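Print this page | E-mail this page

Folding Automation at Bundcombe: Employee FAQ

Last updated 31/08/2023

These are the questions we have been getting since the project was announced in May. Answers are from Alžběta Kolář in Operations unless another name is given. If your question is missing, put it in the box by the time clock or ask your shift lead.

What is being automated?

Folding of guest laundry. That means shirts, T-shirts, pants and similar items that guests at the Edodton and Bundcombe apartments send down in the blue bags. Flatwork (sheets, pillowcases, towels) already goes through the ironer and the small-piece folder and is not part of this project. Neither are bed making, room cleaning or pressing.

What is Đào?

It is the name of the folding system. It has two robot arms with grippers and a table. The vendor will install it in the guest laundry room, on the side where the old hand-folding bench is now. People sometimes use the name for the whole project, including the recording work, and we have given up correcting that.

When does it start?

The arms are not here yet. What is going on at the moment is recording, where employees handle garments with hand grippers so the system has something to learn from. The arms come after recording is finished and the vendor has tested on their side. We don't have an install date we would put in writing. You will get at least three weeks' notice before the bench is moved.

Will I lose my job?

No position at Bundcombe or Edodton is being cut on account of this project. That was put in the letter everyone received, and it covers part-time and on-call employees too. We can't promise that no job at Muvia will ever change for any reason, and we would rather say so here. If headcount in the laundry were ever to be reviewed, it would go through the usual process with the usual notice.

Will my hours change?

Guest laundry has four people assigned on a full shift. Once the system is running we expect to need three in the room, and the fourth will go to inspection and mending, which has been short for a long time. The fourth place will rotate. Nobody will be moved to it permanently unless they ask.

Start and end times stay the same. The system will not be run overnight without a person in the room, so there is no new night shift.

Will my pay change?

Base pay stays the same. If you are trained as an operator you get the equipment differential, the same one the ironer operators get, for every hour you are assigned to the system. Recording sessions are paid at your regular rate. If a session runs past the end of your shift, it is overtime and should be entered as overtime. Two people entered theirs as regular time in the first weeks and that has been corrected.

We used to have a piece count bonus on folding. What happens to it?

The bonus ends for guest laundry when the system goes live. It will be replaced by a flat weekly amount based on your own average over the previous year. If you think your average is wrong, see Alžběta before it is locked in. People who were on leave for part of the year have their average figured from the weeks they worked.

What is a recording session?

You hold one gripper in each hand and work on a garment laid out on a bed. You do it the way you would want it done, only with the grippers in place of your fingers. The grippers record how you move and when you open and close them. When the garment is finished you clear it, get the grippers back to a start position and go again.

It is slower than folding by hand. Most people find the first hour frustrating. Mark Anthony Espiritu, shift lead, adds: "Don't chase the corner. If you miss it, open up, back off and come in again. Missed grabs are fine, they want those too. What they can't use is somebody going fast and dragging the shirt across the bed."

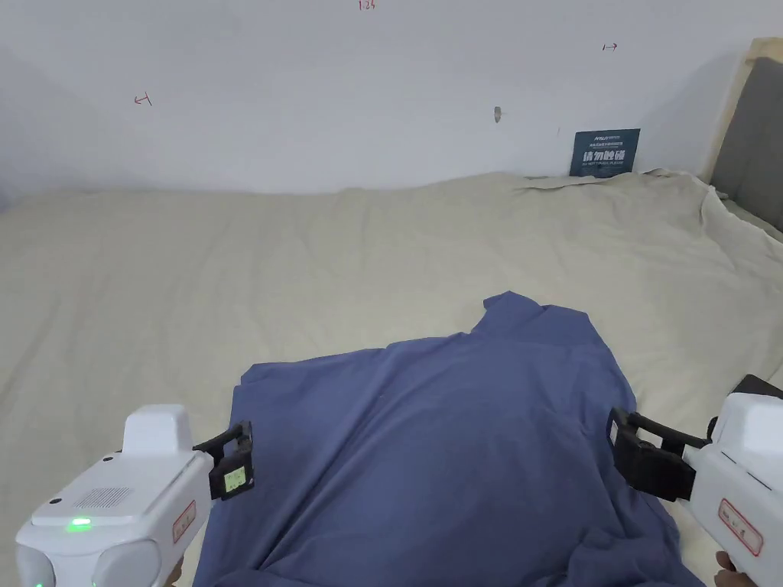 Recording at Bundcombe

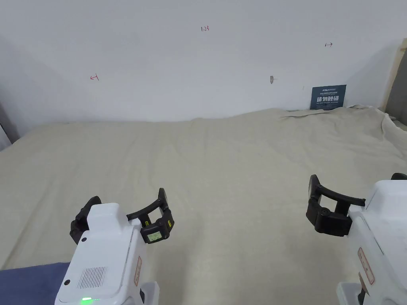 How many recordings do we have to make?

The first target was 516 completed garments and we passed it. The second target is 694, all in crumpled starts, meaning the garment goes down in a heap and you have to find the edges yourself. After that the vendor will tell us which items they are still short on. Dark knits and anything with a hood are the likely ones.

There is no individual quota. Your name is not attached to a number on any chart, and shift leads have been asked not to make one.

Why a bed and not the folding table?

A bed is wide, it is a good height for most people once the frame is on blocks, and the soft surface is harder to work on than a hard table. The vendor asked for a mix of surfaces. Table sessions will be added later in the same room.

Do I have to take part in recording?

No. It is voluntary, and saying no does not affect your schedule, your review or whether you can train as an operator later. If you started and want to stop, tell your shift lead. You don't need to give a reason.

I have wrist problems. Can I still do it?

Talk to us first. The grippers are light to pick up but you are holding them out in front of you and squeezing over and over, and people notice it in the forearm and at the base of the thumb. Sessions are limited to nearly an hour, then you go back to other work for the same length of time. If you have a restriction on file it applies to recording too. Report soreness the same way you would report it from the bench. We have moved one person off recording for this and she kept her hours.

Are we being filmed?

The cameras are pointed at the garment and the grippers. Your hands may be in the picture. There is no microphone. Sessions are recorded only while one is in progress, and the indicator on the grippers is explained at training so that you know how to check the status.

The recordings belong to Muvia and the vendor has a license to use them for the folding system. They may not be used for discipline, timekeeping or performance reviews. If you want your sessions deleted, write down the date and shift and give it to Alžběta. It takes a few days.

Please take off rings, bracelets and name badges before you start.

Are guests' clothes used?

No. Everything used for recording is our own stock, bought secondhand or taken from unclaimed items past the holding date. Guest garments are never brought to the recording bed, not even to try something out. When the system is live it will handle guest items, and the guest laundry terms are being revised to say so.

Who is responsible if the machine tears something?

Muvia. A damage slip is filled out the same as today, with the system entered in place of an employee name. The operator on shift is not charged and it does not go in their file. Do hold back anything with beading, lace, loose buttons or a "hand fold" tag. Those go to the bench people, and there will still be bench people.

What will an operator do all day?

Load, watch, clear and sort. You will put garments on the table, keep an eye on the fold, take the finished piece off, and reject the ones that come out wrong. You will refold those by hand. In the first months we expect a lot of refolding. You will also wipe down the gripper pads at the start and end of each shift and log stops in the binder.

Operators do not repair anything. If an arm stops and does not come back after one reset, call maintenance and go back to folding by hand.

Is it safe to stand near?

The arms will be inside a marked zone with a light barrier. Crossing it stops the arms. There will be two stop buttons, one on each side of the table, and everyone who works in the room will practice using them, including people from flatwork who only walk through to reach the supply closet. A second door to the closet has been requested.

How is training going to work?

Operator training is two shifts with the vendor and then a week paired with someone. It is done on the clock at Bundcombe. Edodton employees who want it can use the staff van. Materials will be in English, Spanish, Tagalog and Vietnamese. If you need another language, ask early, translation took longer than planned last time.

The sign-up sheet is with Mark Anthony. If there are more names than places, it goes by seniority for the first group and by draw for the second.

I already signed up for recording. Does that put me first for operator training?

No, they are separate lists.

Will the machine be faster than us?

Not at first, and maybe not on shirts for a good while. The people on the bench now are quick. The plan counts on the system doing plain items steadily through the afternoon, when the bags pile up and the bench is also covering phones and pickups. If it can't keep up we will say so at the monthly meeting and look at it again.

Is Edodton getting one?

There is no plan for it. The room there is too narrow. Bags from Edodton will keep coming over to Bundcombe on the van.

What about the old bench?

Half of it stays, moved to the window wall. The other half goes to mending. Personal items stored under the bench need to be out before the move. There are a number of boxes back there with no name on them, so please have a look.

Who do I talk to if I think something in here isn't being followed?

Your shift lead, or Alžběta directly if it involves your shift lead. You can also use the employee line listed on the back of your badge, which goes outside the building.

Print this page | E-mail this page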